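Reports > Purnunix Small Grants > Zukwood Borrowing Room, second progress report

June
By Lerato Oosthuizen

Hello again, and thank you for the kind notes on the first report! I'll try to keep this one shorter, but a lot has happened in the borrowing room at Zukwood and I get carried away.

First the money. We still have the last part of the shelving budget in hand, and everything spent so far went on what we said it would: racks, labels, storage tubs and the party kit. Busisiwe Zulu has the receipts in a folder and will send scans with the final report. The only real change is that we dropped the idea of glass tableware. You asked about breakages last time, and you were right to (we lost a shocking number of tumblers in the first month), so the replacement money went to silicone and metal pieces. They cost a bit more each, but people can carry them home on the bus without wrapping everything in dish towels.

We now have 100 items on the lending list, up from 23 when the grant started. That covers serving dishes, folding tables, tablecloths, two big drink urns and all the small party things. The urns go out most. The fondue set has gone out once, to me.

The Cekitz booking sheet is working well enough. People write their name, what they're taking and when it's coming back, and Busisiwe copies it into the computer before lunch. We tried the Tosh labels on the tubs and they peeled off in the wash, so we're back to paint pens for now – ugly, but you can read them from the door. I'd like to try engraved tags before we close out the grant, if there is anything left over.

Shelving was the big job of this period. We wanted open racks so that people could see what there is to borrow without opening boxes, and mesh won out over solid boards because it's lighter and the dust doesn't sit on it. We spent far too long arguing about heights! The tall items went low in the end, and I have bruised both knees finding that out. Left to do: hooks for the aprons, and a proper spot for the tablecloths, which are living in a suitcase.

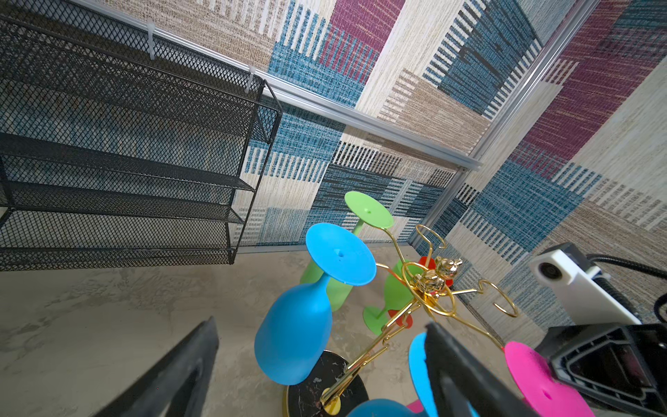

Progress Report No. 2 – p. 3

The wine glass set is my favorite thing on the list, so forgive me for going on about it. Seven silicone glasses in bright colors, and a gold-colored holder with curly arms and a little ornament on top, standing on a round black marble base with white veining. Busisiwe thinks it's too fancy for us. I think a birthday in a small apartment deserves something fancy on the table, and I'm writing the report. The black mesh rack has three shelves, and I'm very happy with how simple it looks next to those woven walls, all blue and magenta and tan blocks.

For the next period we want to finish the apron hooks, sort out the labels and run two evening pickup hours, starting at 6 p.m., for people who can't get here during the day. We're also hoping to add about 20 more items, mostly baking pans, which we get asked for constantly. If you have a view on whether cake stands count as "tableware" under the grant terms, please tell me before I buy any.

Warmly,
Lerato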